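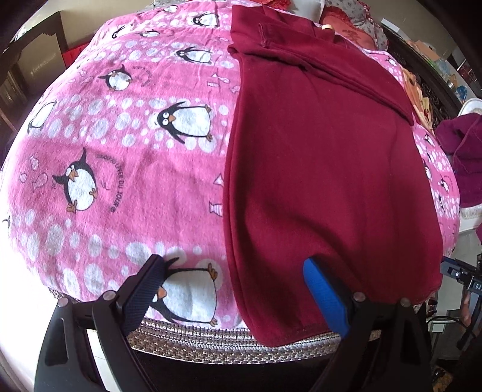
*Dark maroon garment on the penguin sheet, bedroom set.*

# Kivberg clothes-on-bed set

Notes and labels for folding and putting away everyday clothes on a made bed. The bedding and clothes come from three homes, listed in the tables as Rosow, Gorna and Sarmiento.

## What is covered

- 63 folding sessions
- 19 garments, mostly pants, sweatshirts and T-shirts
- 6 bedsheets, plain and printed

Printed sheets are labeled by their main motif. The pink one with penguins and white polka dots is `penguin_pink`. It also has small white outlines of fish and triangles, which we did not label separately. Lettering on a sheet goes in `print_text` only as far as it can be read, with dots for the missing part (`...UN JOUR`).

## Garment labels

Each garment gets a type, a color and a fold state. Fold state is one of `flat`, `half`, `folded` or `heap`. If a folded piece could be pants or a sweatshirt, use `unclear` for the type and fill in the rest – please don't guess from the color. Seams and hems are marked when they show.

`overhang` is set to `yes` when any part of the garment goes past the edge of the bed, even slightly. Trim along the edge of the bed counts as bed and never as garment.

## Folders

```
clothes/
 sheets.csv
 garments.csv
 sessions.csv
 notes/
```

## Known problems

- Maroon and dark brown were mixed up in the first 20 sessions. Fixed in the July update.
- Two Gorna sessions have no fold state.
- Socks were left out. Pairs were too hard to track – they may get their own set later.

Last edited 12/06/2025.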